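트로미론 양팔 셀 관리 노트 (README)

이 폴더는 트로미론 양팔 작업대의 설치, 점검, 수리 방법을 모아 둔 곳입니다. 데이터는 zutden 폴더에 따로 있고, 여기에는 기계를 멀쩡하게 유지하는 데 필요한 것만 넣었습니다. 저는 이 셀을 정말 좋아합니다. 손이 많이 가지만 손을 댄 만큼 움직임이 부드러워지는 게 바로 느껴지거든요!

처음 맡는 분은 "아침 점검"과 "손끝 교체"만 먼저 읽고 시작하셔도 됩니다. 나머지는 문제가 생겼을 때 찾아보세요.

폴더 구성

setup/ 기준 자세 파일과 작업대 좌표 설정
calib/ 손목 카메라 보정값. 가장 최근 것은 latest로 연결
parts/ 출력용 손끝과 브래킷 도면
logs/ 정비 기록. 한 줄이라도 꼭 남겨 주세요
botley/ 점검 스크립트 모음 (Botley라고 부릅니다)

셀 구성

흰 작업대 양쪽에 팔이 한 대씩 있고, 두 팔 모두 같은 평행 그리퍼를 씁니다. 손끝은 붉은색 출력 부품이고 면이 여러 개로 깎인 뾰족한 모양입니다. 이 모양이 나오기까지 도면을 9번 고쳤습니다. 초기 도면은 끝이 뭉툭해서 얇은 기판을 집으려고 하면 옆으로 밀어내기만 했는데, 지금 버전은 모서리를 콕 집어 줍니다. 처음 성공했을 때 다들 박수를 쳤습니다.

노란 브래킷은 손목 쪽에 고정합니다. 볼트는 대각선 순서로 조금씩 나눠 조이세요. 한쪽부터 꽉 조이면 브래킷이 틀어지고, 틀어진 브래킷은 눈으로는 잘 안 보이는데 보정값에는 아주 확실하게 나타납니다.

아침 점검

전원을 넣기 전에 케이블부터 봅니다. 팔꿈치와 손목을 지나는 케이블은 팔을 끝까지 폈을 때 당기지 않을 만큼 여유가 있어야 하고, 그렇다고 작업 영역 안으로 늘어져서도 안 됩니다. 타이는 손톱이 들어갈 정도로만 조입니다. 세게 묶으면 관절이 돌 때 피복이 쓸립니다.

그다음 Botley에서 check_home을 실행합니다. 두 팔이 차례로 기준 자세로 갑니다. 동시에 움직이지 않는 것이 정상이니 기다려 주세요. 오차가 3 mm를 넘으면 작업을 시작하지 말고 아래 "기준 자세 다시 잡기"로 넘어갑니다.

마지막은 그리퍼 여닫기입니다. 빈손으로 몇 번 여닫으면서 소리를 들어 보세요. 이 그리퍼는 상태가 좋으면 소리가 참 고릅니다. 중간에 턱 걸리는 소리가 나면 레일에 가루가 낀 것이니 마른 붓으로 털어 냅니다. 윤활제는 절대 뿌리지 마세요. 손끝까지 번져서 그날 집는 물건이 전부 미끄러집니다.

파지 확인

얇고 단단한 물건을 잡을 때 손끝 정렬이 가장 잘 드러납니다. 물건이 손끝 사이에서 조금씩 돌아가면 힘을 올리기 전에 정렬부터 의심하세요.
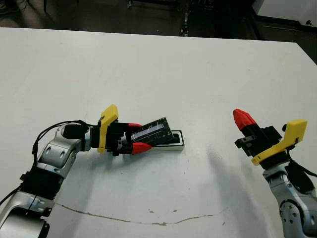
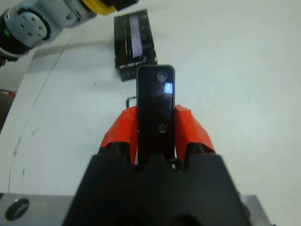
정렬을 볼 때는 두 손끝을 천천히 닫아서 끝점이 만나는 자리를 확인합니다. 종이 한 장을 끼우고 살살 당겨 보는 방법이 제일 간단합니다. 종이가 똑바로 빠지면 괜찮고, 한쪽으로 돌면서 빠지면 손끝 하나가 앞으로 나와 있는 것입니다. 나온 쪽 고정 나사를 반 바퀴 풀고 손끝을 밀어 넣은 뒤 다시 조입니다. 이 작업은 익숙해지면 꽤 재미있습니다. 종이가 반듯하게 스르륵 빠질 때의 기분이 좋아요.

파지력은 설정값 11에서 시작합니다. 단위가 없는 제어기 내부 값이니 다른 그리퍼의 숫자와 비교하지 마세요. 기판류는 이 값보다 올리지 않습니다. 유리면이 있는 물건은 손끝 면을 알코올로 닦고 나서 같은 값으로 시험합니다.

손끝 교체

1. 그리퍼를 완전히 열고 구동 전원을 끕니다. 제어기 전원은 켜 두어도 됩니다.
2. 고정 나사를 풀고 손끝을 앞으로 뺍니다. 안 빠지면 비틀지 말고 나사를 더 푸세요.
3. 새 손끝의 접촉면에 출력 찌꺼기가 있으면 고운 사포로 정리합니다.
4. 끼우고, 조이고, 종이로 정렬을 확인합니다.
5. logs에 왼팔인지 오른팔인지, 도면 버전이 무엇인지 적습니다.

손끝은 늘 한 쌍으로 바꿉니다. 닳은 것과 새것을 섞어 쓰면 잡는 중심이 옮겨 가고, 보정값을 아무리 고쳐도 맞지 않습니다. 예비품은 Szabo라고 적힌 서랍에 있습니다. 3쌍보다 적게 남으면 바로 출력을 걸어 주세요.

기준 자세 다시 잡기

관절 모듈을 열었거나 팔이 작업대에 세게 닿은 뒤에는 반드시 다시 잡습니다. botley/rehome을 팔 이름과 함께 실행하고, 안내가 나오면 팔을 손으로 받친 상태에서 브레이크를 풉니다. 생각보다 묵직하니 양손으로 받치세요. 끝나면 손목 카메라 보정도 이어서 합니다. 순서를 바꾸면 보정을 두 번 하게 됩니다.

자주 겪는 증상

그리퍼가 닫히다 멈춤: 손목 커넥터를 뺐다가 다시 끼웁니다. 그래도 같으면 레일 청소.
손목 영상이 끊김: 케이블이 팔꿈치에서 눌리는지 확인. 지금까지는 거의 이것이었습니다.
물건을 놓아도 손끝에 붙어 있음: 손끝 면에 테이프 접착제가 남은 경우가 많습니다. 알코올로 닦습니다.
두 팔의 높이가 다르게 읽힘: 받침 볼트 풀림. 조인 다음 기준 자세를 다시 잡습니다.

알려진 문제

check_home이 오른팔에서 가끔 시간 초과를 냅니다. 다시 실행하면 대개 통과하지만 원인은 아직 찾는 중입니다. 로그가 많을수록 좋으니 발생하면 logs/timeout에 통째로 넣어 주세요.

6월에 받침판을 다시 고정했기 때문에 그 이전의 calib 파일은 이 셀에 쓸 수 없습니다. 예전 데이터를 다시 돌려 볼 때만 필요해서 지우지는 않았습니다.

도면을 고치셨다면 parts에 새 버전으로 올려 주세요. 덮어쓰기는 하지 말아 주시고요. 더 잘 집는 손끝은 언제든 대환영입니다!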